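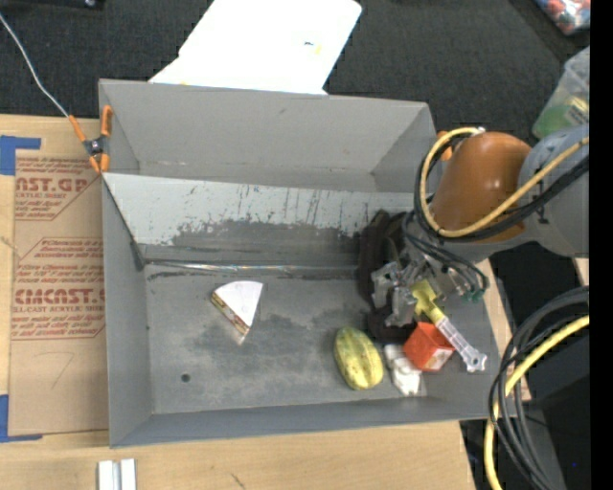
Newsroom > Company Releases > Robotics

Plokaline Publishes Results of Household and Shop-Floor Chore Trials

March
By Plokaline Communications

STULTON. Plokaline today released results from its bench trials of robot arms on common household and shop-floor chores. The report covers 2,678 scored attempts at picking up, moving and putting away small objects. It finds that the tested system can clear a bin of mixed items without help under fixed conditions, and that it is not ready for use in a home or on an open shop floor.

The trials were run at the company's site in Stulton with control software from Prernero. Guillot, a maker of molded storage parts, provided the list of shop-floor tasks and reviewed the scoring rules before testing began.

Scope of the trials

The report groups the work into 17 chores. Household chores include clearing toys from a bin, sorting play food from tools, and returning items to a shelf. Shop-floor chores include emptying a parts tray, setting hand tools in a holder, and moving mixed stock from one container to another.

Most attempts used a gray bin with sloped inner walls, set on a tabletop within reach of a single arm with a two-finger gripper. A typical load mixes shapes that call for different grips: a wedge, a rounded gourd-like piece, a cube, a small figure and a toy wrench. The sloped walls matter to the result. An object that slides to the foot of a wall leaves less room for a finger to pass behind it, and the arm must either change its angle of approach or push the object back toward the middle before closing.

An attempt was scored as complete only if the object was lifted clear of the bin and released inside the target area. Objects dropped on the way were scored as failed, even when the arm picked them up again. Attempts in which a person touched the bin, the arm or an object were removed from the totals and are listed separately in an appendix.

Findings

Cubes and other flat-sided blocks gave the most consistent results. Two parallel faces suit a two-finger grip, and small errors in position are corrected as the fingers close. Rounded objects were less reliable. The usual fault was a grip placed too high on the curve, which caused the object to roll out toward the wall.

Long objects were the hardest group. A wrench gripped near one end turns in the fingers as it leaves the floor of the bin and may strike the wall or a nearby object. Gripping close to the point of balance removed most of this motion, but the software did not always find that point when another item lay across or against the handle.

Crowding had more effect than shape. With 3 or more objects touching, the system often chose a grip that was correct for one item and blocked by its neighbor. The Prernero software now includes a short push step to separate items before a second try. The step helped with blocks and figures. It had little effect on long tools.

Cycle time remains well behind that of a person. The arm took roughly 2 minutes to clear a standard mixed load, including retries. Plokaline regards this as usable for overnight restocking and similar work with no one waiting on the result. It is too slow for a staffed packing station.

Limits of the results

The trials do not show that the system can do chores in a lived-in room. The bin stayed in one place, the arm was fixed, and lighting changed little between sessions. No attempts were made with liquids, cloth, glass or food. Work near children or pets was outside the scope of the study, and the report makes no safety claim for such use.

The results also depend on the wear state of the equipment. Finger surfaces were replaced on a set schedule, and attempts made with worn surfaces are marked in the data. Guillot has asked that later trials include parts with an oily finish, as these are common in its own plants.

Next steps

Plokaline will repeat the full set of chores with the bin moved between attempts, followed by a smaller set with the target area moved as well. Prernero is revising the grip selection step for long objects and will supply a new version before that work starts. Guillot plans a limited trial on one tray-emptying station, with an operator present at all times.

No product launch is planned on the basis of this report. The company will decide on a field test after the moved-bin trials are scored.

Availability

The report, the scoring rules and the list of chores can be requested from the Plokaline press office in Stulton. Raw attempt logs are open to research groups under a no-fee license. Requests should state the intended use and the file format needed.

About Plokaline

Plokaline designs and tests arm-based handling systems for light industry and the home. The company carries out its bench testing in Stulton and publishes both completed and failed attempts for each study.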